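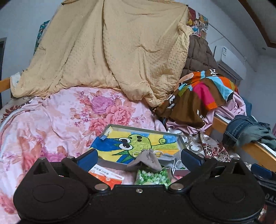 Ilse Bajwa

Kapitel neun
Der handgeführte Greifer im Eigenbau

Ein Parallelgreifer mit zwei Backen lässt sich in einer Gemeinschaftswerkstatt mit einfachen Mitteln fertigen. Das vorliegende Kapitel behandelt die Bauform Vura, bei der zwei schwenkbare Arme die Backen tragen und die Bedienkraft von Hand eingeleitet wird. Der Hub der Musterausführung beträgt 42 mm je Backe, die Masse ohne Kamera 266 g.

Vorausgesetzt werden die Lagerberechnung und die Passungstabelle aus dem Abschnitt Faltbridge. Die Drehpunkte sind vor der Montage auf Spiel zu prüfen. Spiel an den Achsen überträgt sich über die Armlänge vergrößert auf die Fingerspitzen und verfälscht jede spätere Messung der Öffnungsweite.

Als Prüfgut dienen Gegenstände des Haushalts in einer flachen Metallschale: Beutel, Karten, Tücher. Textilien sind gesondert zu behandeln – sie geben unter den Backen nach, und die Schließkraft ist aus der Öffnungsweite nicht mehr eindeutig ableitbar. Das weiße Handtuch wird zwischen den beiden blauen Backen gehalten.
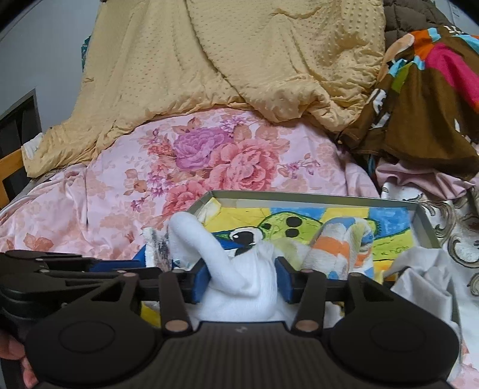

Zwei Backen seien für Frottee zu wenig, wurde zur ersten Fassung dieses Kapitels eingewandt, ein dritter Finger verhindere das Verdrehen des Stoffes. Der Einwand trifft für lange Tücher zu. Abschnitt 9.1 beginnt dennoch mit der zweibackigen Kinematik.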